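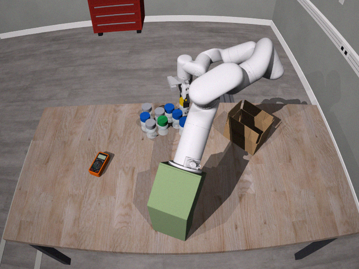

Teresa Wysocka, Venkatesh Kotian, Amerley Amoah
Gowda Lab, draft of July 18, 2019

4.2 Gripper comparison in simulation

Figure 3. Simulated cell for the jar task. Pedestal-mounted arm, eight capped jars, open box on the right of the table. Multimeter on the left is a distractor.

We compared two hands on the same arm, the Zirnine two-finger and the Flunton three-finger. Same controller, same wrist mount, same table layout (Figure 3). Only the hand model and its tool offset were changed. Each hand got 200 trials. A trial is one jar, picked from the cluster and released in the box. Cap color picks the target: four blue, three gray, one green, so the planner is asked for "green" or for "any blue" and has to choose a reachable one.

Jar poses were jittered before every trial, up to 7 mm in x and y. No jitter on the box. Time limit 40 seconds, counted from the first motion command. Timeouts count as failures, as do tipped neighbors, even if the target made it to the box.

Results first for the two-finger hand - 146 successes out of 200. Most failures were in the middle row. The gap between jars is small there and the outside of a finger touches a neighbor on the way down. Back-row jars were easier then we expected, the wrist comes in almost vertical and there is nothing behind them. Front-row jars next to the arm were slow. The planner has to swing the elbow out toward the right wall before it can drop the hand, and several runs hit the time limit doing just that.

The three-finger hand did worse inside the cluster and better on isolated jars. Not a surprise. Wider footprint, more contacts. We do not report a single score for it becuase the last block of trials used the wrong friction value and is being rerun (see Section 5).

Grasp height mattered more than grip force. Closing on the cap alone gave slips during the lift, closing lower on the body did not. Both hands now use the lower setting in the Firka config.

Contact settings were tuned by hand, once, before the trials. Thanks to Aravind Arumugam for the jar meshes.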